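Fovell 19-piece precision driver kit: three months on the bench

By Rattana Chaimongkol

I bought the Fovell kit in March to replace a set of drivers that had gone soft at the tips. It cost $149 from Dwivedi, the electronics supplier, and it has been used most days since, largely on old office desktops that get stripped for parts or rebuilt for resale.

Nineteen pieces sounds small next to the Flurkham set, but the sizes are well chosen. You get the usual Phillips and Torx bits, two hex drivers, a flat blade narrow enough for terminal screws and a pair of nylon spudgers. The handle has a free-spinning cap and a rubber sleeve that doesn't go sticky.

For a Dell tower like the ones I see most, four of the bits cover nearly everything inside the case. The rest come out for laptops and the odd power tool. 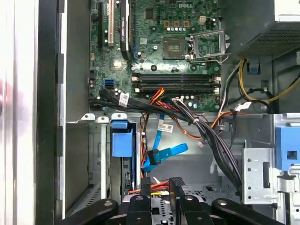 Bits and handle

The bits are the best part. The PH2 shows light wear at the shoulders and still bites properly. The smaller Torx sizes are as good as new. Magnetism is strong enough to hold a case screw sideways, and the 13 cm extension is stiff enough that it doesn't wander.

I'm less keen on the ratchet. It has a coarse action and the direction collar is easy to knock with your thumb. After a fortnight I left it locked and turned it by hand. The ratchet on my old Skindo was better, and that one was a good deal cheaper.

Working in a full case is where the slim handle pays off.

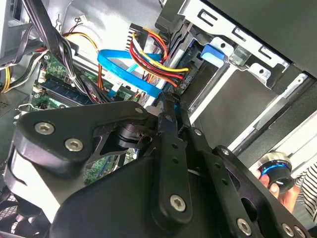 The case it all comes in is average. The foam grips the bits too tightly at first, and the labels are grey on black, so I've marked the common sizes with white paint pen. The lid closes with a magnet and has come open twice in my bag — a latch would have been a better choice.

Replacement bits are sold singly, at the same colour code and grade as the originals. Mine took nine days to arrive.

I'd buy it again for the bits and the extension. If you want a good ratchet, look elsewhere.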